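Teaching a gripper to handle cloth, evening four

7 June 2018

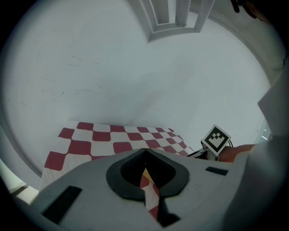

I've wanted to write about this for weeks and kept putting it off, mainly because every spare hour has gone on doing it! The project is called Grudix (named at midnight, sorry) and the idea is simple enough. I hold the gripper in my own hand, do a chore with it, and record the lot. Later the recordings go to the arm in the hope that it picks up the habit.

Before this I drove the arm by remote control with a pair of joysticks, and I was hopeless. Picking up a cup took ages, and I could never judge how hard I was squeezing. With the gripper in my fist I just reach out and do the thing. It's clumsy for the first few goes, a bit like wearing oven gloves, and then your wrist works it out.

Cloth is my favourite so far. I've been using a red and white checked one on a plain white top, and the checks are brilliant for this, as you can see on playback how the fabric is lying from the way the rows bend. My old grey tea towel was a nightmare by comparison. The square black and white marker stays in view while I work, and I'm slowly learning to keep my sleeve from wandering across it.

So far I have 190 recordings I'm happy with and I'm aiming for 300. I threw out 17 from January, all from the first weekend, when I was rushing every move and letting go far too early. Slow and boring is what you want. Come in low, close on the edge, wait a moment, then lift. If you fumble it, carry on and fix the fumble, and keep the recording! I binned those at first and I wish I hadn't (the arm is going to fumble too, so it may as well see what to do next).

A few people on the Nornau forum asked about the software. I'm using Skeluvier to trim the clips and it's fine once you've turned off autosave. Training runs overnight on Mahuika, my noisy old desktop in the cupboard.

Next up is folding in half, corner to corner. I've tried it by hand a few times and my thumb aches already, but I can't wait to get going on it properly at the weekend.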